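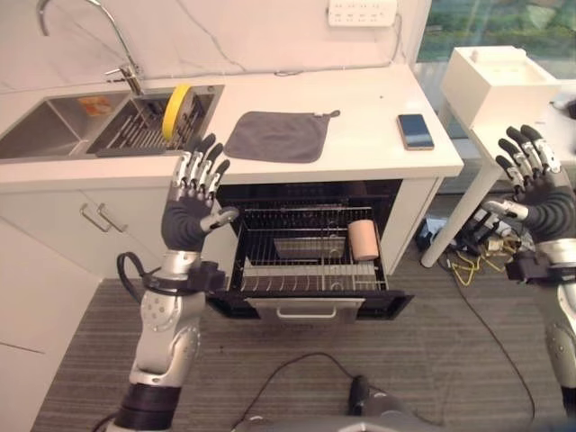

What separates a fern from a clubmoss when neither plant is fertile?

The leaf veins. A clubmoss leaf carries one unbranched vein from base to tip, and a fern frond carries many that fork, and on a dry sheet with a hand lens the difference takes a few seconds to see.

Natalie Wragg had written those two sentences for the student key, and she read them again while the kettle heated. They would do. The trouble was sheet 11.

Sheet 11 had come in the Horobets parcel, wrapped in newspaper and tied with flat cotton tape. The label was typed. Stem creeping, rooting at intervals. Leaves linear, in loose spirals, entire. Sporangia not seen. Collected on the north slope above Anda, 200 m below the pass, on wet rock. Det. Zusov. The determination gave a genus and then stopped, and after the genus someone had put a question mark in pencil.

She had spent the morning on it. The leaf had one vein for most of its length. Near the tip, in perhaps one leaf out of every few, the vein divided. The division was short and the two arms ended before the margin. She had cleared a leaf in bleach to be certain, rinsed it, stained it, and mounted it under a cover slip. The vein divided.

She wrote to Cinar, who kept the reference set.

"Leaves of 11 with a single vein, forked near the apex in some. Stem section shows a lobed stele, no pith. No spores. Please check against your Anda material."

Cinar answered within the hour.

"There is no Anda material. Zusov collected there twice and both sets went to Horobets. I was told they were lost when the roof came in. What do you have?"

She had 20 sheets. She had signed for 20. She went back to the cabinet room and laid them out on the long bench in number order, and checked each label against the packing list. The list was in a different hand from the pencil on the sheets. It gave a genus and species for every number except 11, where it said only "see notebook."

No notebook had come with the parcel.

The key was due at the end of October. The students would get a printed copy and a tray of dried fragments, and they would work through the couplets in pairs. Couplet 2 was the one she had been proud of. It read:

2a. Leaves with a single unbranched vein – go to 3.
2b. Leaves or fronds with veins forking – go to 9.

If sheet 11 was what its stem said it was, couplet 2 was wrong. If the couplet was right, then the stem was wrong, and stems were harder to argue with. She cut a second section lower down, close to a root. It showed the same lobed core, the same narrow band of cortex, the same small leaf traces leaving without a gap above them. A fern's traces would have left gaps in an older stem. She drew it at two magnifications and inked the drawings while the sections were still under the lens.

Then she unfolded the newspaper.

She had kept it out of habit. Packing paper sometimes carried a date when a label did not. This paper had been folded many times along the same lines, and between two of the inner folds there was a leaf from a field notebook, ruled in squares, with writing on one side. She flattened it under a sheet of glass and copied it out.

"Third visit. Same rock face, same seep. The small creeping one is still here and has spread down to the ledge. Leaves as before. I took the vein for damage the first time and for a freak the second. All the shoots on the ledge now show it. On the upper rock none do. I can find no difference in the stems. The ledge is in shade until late in the day and the upper rock is not. I do not think shade is enough. I have taken one piece and left the rest. It should be looked at by someone who has not already decided."

It was not signed. The hand matched the pencil question mark.

She sent the copy to Cinar with scans of both sections.

"Zusov made two visits," Cinar wrote back. "That is in the obituary and in the index of collectors. There was no third."

"The page says third."

"Then the page was written by someone who had read the first two, or the index is wrong. Is there a date?"

There was none on the notebook leaf. The newspaper was a local one, four pages, mostly farm prices. She turned it over and found the masthead on the inside of the outer fold. 27/09/2022.

She checked the index of collectors. Zusov's entry closed nine years before that.

She did not send this to Cinar at once. She reread the label on sheet 11 and compared it with the others under the stereo microscope. The typed letters on the first ten had a broken tail on the "g." So did the letters on the last nine. On sheet 11 the "g" was whole. The paper was a shade whiter. The specimen had been sewn down with thread, and the others were held with gummed strips.

So there had been 19 sheets, and someone had made it 20. Someone had gone back up to the seep, taken one piece, typed a label in the old style, and given the determination to a dead man with the question mark left on. And then the whole set had been posted to her, at a small teaching collection with a leaking radiator and one microtome, when Cinar's was the proper place for it.

She looked at the address on the wrapper. It was made out to the department and below that, in the same pencil, "for the writer of the key." An early draft of the key had been on the department's page since spring. Couplet 2 was in it, word for word.

She made tea at last and let it stand. Spores would settle the matter, and there were no spores. A living shoot would be better than spores. The label gave a slope, a height, and a kind of rock, and the notebook leaf gave a ledge that stayed in shade until late in the day. It was enough to find the place with, for a person who could walk uphill and was not in a hurry.

She wrote to Cinar.

"The paper is later than the collector. Someone else made sheet 11 and I believe they still visit the site. I intend to go up in the spring and I would like you to come, since you know the upper rock flora and I do not. I am not going to name it from one dried piece."

Then she opened the file of the key and put the cursor in couplet 2. She changed "a single unbranched vein" to "a single vein, usually unbranched." She changed the plain answer on the front page as well, and read it through, and disliked it. It was longer than before and a student would stumble on it.

Cinar's reply came in while she was saving the file.

"I will come. Bring the good lens. And check the back of the notebook page – you only sent me one side."

She had looked at the back. It was blank squares. She lifted the glass, turned the leaf over, and tilted it toward the window until the light ran flat across the paper. There were dents in it, faint, from writing on the page that had lain above. She took a soft brush and a little graphite from the drawer. The first word to come up was a number, and the second was "ledges."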